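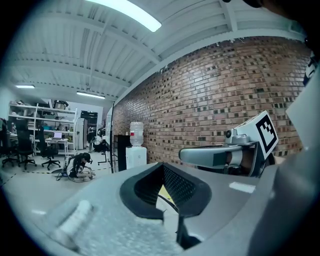

Thread on how we gather demonstrations for Menderex, our grasping policy. Mostly bookkeeping, so mute me if that isn't your thing. Two hand-held grippers, one per hand. The second one carries a white cube with a black square marker on it, and that cube is how we get the pose of one hand relative to the other. Any episode where it drops out of view for too long gets flagged.

2/ Flagged doesn't mean binned. Stepan Stelmakh wrote the filter and set the limit at 66 consecutive frames without a marker. Below that we interpolate. Above it, the episode goes to a separate folder and someone looks at it by hand.

3/ Fixed background features matter more than I expected. Brick gives the tracker plenty of corners. The corrugated ceiling is worse, as the ribs all look alike and the map can slip sideways by one rib. We now start each take with a slow sweep along the wall.

4/ Lens is a fisheye. We keep the full circle in storage and crop at training time. Cropping early saves disk and you regret it the first time you change the network input. 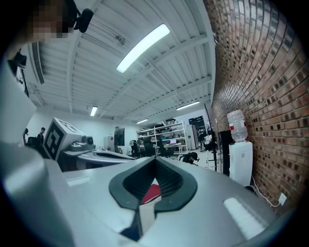
Second unit and its marker cube, left of the near gripper.

5/ Lights: ceiling panels reflect off the gripper shell. Parvathi Amin tried masking the shell out altogether and the policy got worse at judging when to close. We put the shell back and added brightness jitter instead. Same on Veko and Kamath, the two task sets we tested it on.

6/ Target is over 1000 usable episodes per task. Usable means: both hands tracked, jaw width logged throughout, clean start and end, task finished. Failed grasps are kept but labelled as failures. Please label yours. Unlabelled failures cost us most of July.

7/ Split is 80 per cent train, the rest held out by operator and not by episode. If the same person is on both sides of the split, your validation score is measuring their habits.

8/ Timestamps: sync the two units before each session, then again after any battery change. Drift between hands shows up as a handover that happens before the object arrives.

9/ Format notes and the filter script go on the Zutari page on Thursday. Questions about calibration to Stepan, labels to Parvathi.

Filed under: Robotics, Data collection
Last updated: July
Contact | Terms | Back to top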